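The Blue Curtain Room, Pokstead
Gallery – March 2019

Home | Rooms | Gallery | Find us

We took on the house at Pokstead with most of its furniture still in it, and the downstairs room at the side was the one we left until last. It is used for sitting in during the day and for an extra guest at night, so everything in it has to do more than one job. The pages for the Breathnach room and the landing are listed separately.

These notes go with the gallery and cover the things people ask about most.

The floor
Grey tile, with a shine to it. It is easy to sweep and shows every footprint after rain. We lifted 6 tiles by the door and put them back down on a fresh bed, and the rest were sound.

The walls
Vertical grey panels on the back wall, with a dark trim along the ceiling. The trim was already up when we came. We washed it down and left it alone.

The cabinet
Low and white, made for a television. The drawer and the door have moon-shaped handles, which is why we kept it. We looked at a plainer one from Zirnari for 40 pounds and decided against it. Small bottles and jars live on the open shelf in between.

The sofa bed
Grey, with a quilted cover and a lace trim. It stands under the large window and sleeps one adult in comfort, or two children. Spare bedding is in the hall cupboard.

The table
Bought at the Drinent sale in September along with two chairs. The top is marked, so it always has a cloth on it. The pink one with the roses is the favourite – it has a deeper red-pink border that hangs down at the front, and it brightens up all the grey.

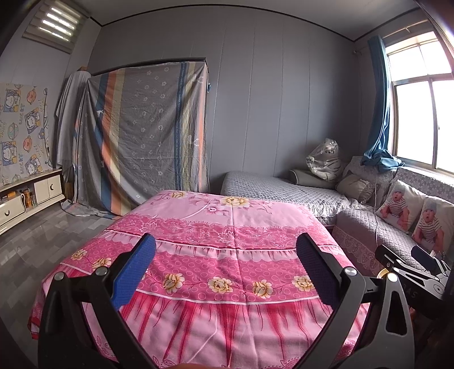

The cloth goes through a normal wash and gets a quick iron if there is time. The crease from folding tends to stay in for a day or so.

The wardrobe
Tall, against the back wall, and kept under a flowered sheet with coloured stripes. The sheet is longer than it needs to be and we have not hemmed it. The doors underneath are due for painting.

The windows
A striped roller blind on the small one and a blue curtain at the large one. The room gets plenty of daylight.

Next gallery: The landing
Back to all rooms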